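Packing Table, Wesside

Gallery by Apolline Ferrand

The long room at Wesside is where Mabaso gets its small goods ready to go out. Most of what passes through is flat and dark and would fit in a coat pocket: phones, cards, slim packets done up in foil. It is put in trays on one side of the building and taken out of them on the other, and in between it spends time on a plain white table.

I went in on Apr 18, 2026 for the Grendia pages and stayed until the lights over the far bay were turned off. The table stands in the brighter part of the room and the space behind it is kept dim, which suits me, as white tops are hard to photograph with a lot going on behind them.

The trays are the part I liked best. They are shallow and black, and they get used for everything. At Wesside they are stacked in sixes under the bench and brought up one at a time.
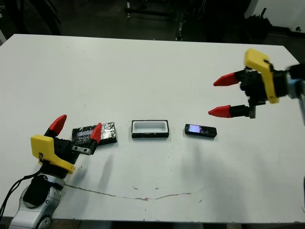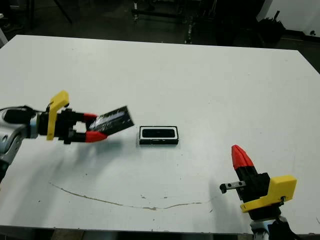 Grendia — Issue 4 — page 3

First picture: silver foil packet, open tray with a white lining, phone with its screen lit at one end. The foil was the awkward thing to expose for. It throws light back in small bright patches and the black beside it goes very deep.

Second picture: a flat black piece held at a tilt over the table, with the tray to its right. The white streak is the light catching the glossy surface. The shadow on the table is softer than I expected from those lamps.

The foil comes on a roll from Emomeck and is cut to length at the end of the bench. Two folds along the long sides, then the ends are pressed flat. Packets that come undone go back to the bench and are wrapped again with a fresh piece. The old foil goes in a sack by the door, and the sack is emptied when it is full.

White tabletops mark easily. The one at Wesside is wiped down with a damp cloth at the start of each shift and again after the break — grit under a phone will scratch the back of it. The top was replaced last August, and the old one is now a shelf in the stock room.

More than 4 of the pictures I took that afternoon were of the stacked trays alone. Those will go up on the next page, along with two of the foil bench.

Text and pictures: Apolline Ferrand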